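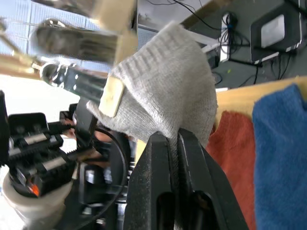
Home | Issues | Shop Floor | Kitchen | Subscribe | Contact

Can it do the chores yet? The June check-in

Jun 12, 2026

Quick one this week, deadline is lunch and I've still got the letters page to lay out.

Gloves first. Work gloves are what readers keep writing in about, the kind that come back from the wash in a heap and have to be paired, turned right side out and hung up before the next shift. Dull job. Takes a person no thought at all. For a machine it's close to the worst thing you could hand over, and we've now had a good look at two outfits trying.

Short answer: picking up, yes. Hanging, sometimes. Pairing, slow. Turning right side out, no.

Long answer. A knit glove has no shape of its own. Pinch it by the cuff and the fingers flop one way, pinch it an inch over and they flop another. A person feels that and shifts their grip without looking. Two flat fingers can't feel much, so the machine has to look, and half the time its own hand is in the way of what it wants to see. Hence the cameras down at the wrist, which everyone in this line of work seems to have settled on.

Loritz, who rent out cleaned workwear, ran a two-arm setup on glove sorting through most of May. Their floor lead gave us 60 gloves an hour on a good hour, and a good hour means no thumbs inside out. With thumbs inside out it stops and waits for somebody. One person at the same table does the lot before coffee and talks the whole time.

Still, they're keeping it. Runs evenings, when there's no one on the table anyway. Whatever is done by morning is done. I think thats the sensible way to look at it and I'd like to hear more shops talk like that instead of asking if it "beats" a worker.

Towels are a happier story. Flat, square, thick enough to get hold of. Draping one over a rail or a board is fine now, we've watched it go right over and over. Folding in half, fine. Folding in thirds, depends who you ask. Dramani say their new release does thirds "reliably" and I asked what reliably meant and got a brochure. Will chase.

What came in from readers since last issue:

Dishwasher loading. Plates good, glasses ok, anything with a lid a mess. One reader in a hotel kitchen says the arm is gentler on the stemware than the weekend crew. No word on pans.

Wiping down benches. Works if the bench is clear. Benches are never clear.

Putting tools back on the pegboard. More than one of you asked. Hooks are the trouble, the last half inch specially. A hook wants a small wiggle and the arm wants to push. Plukska have a magnetic strip they'd like to sell you instead, and for a home garage I'd probably just buy the strip.

Emptying a dryer. Decent! Grabs a wad, drops the wad in a basket, goes back. Misses the sock stuck up top, same as me.

Cost, since it's always the next email. The Mosuvon lease we were quoted is $1833 a month, arms and support included, and 6 months minimum. That's for a shop. For a house, forget it for now. You'd also want floor space, a table at the right height and a place for all the cables, which get everywhere and which no quote we've seen mentions. Ask about the cables. Ask who comes out when it stops, and how soon, and get the anwser in writing.

So for the chart on the back page, gloves move from "no" to "partly". Towels stay at "yes, flat ones". Fitted sheets remain where they have always been.

Next issue is bathrooms, if I can find a shop that will let us in to watch. If your place has anything running, even badly, send a note before the end of the month. Badly is fine, those are the useful ones.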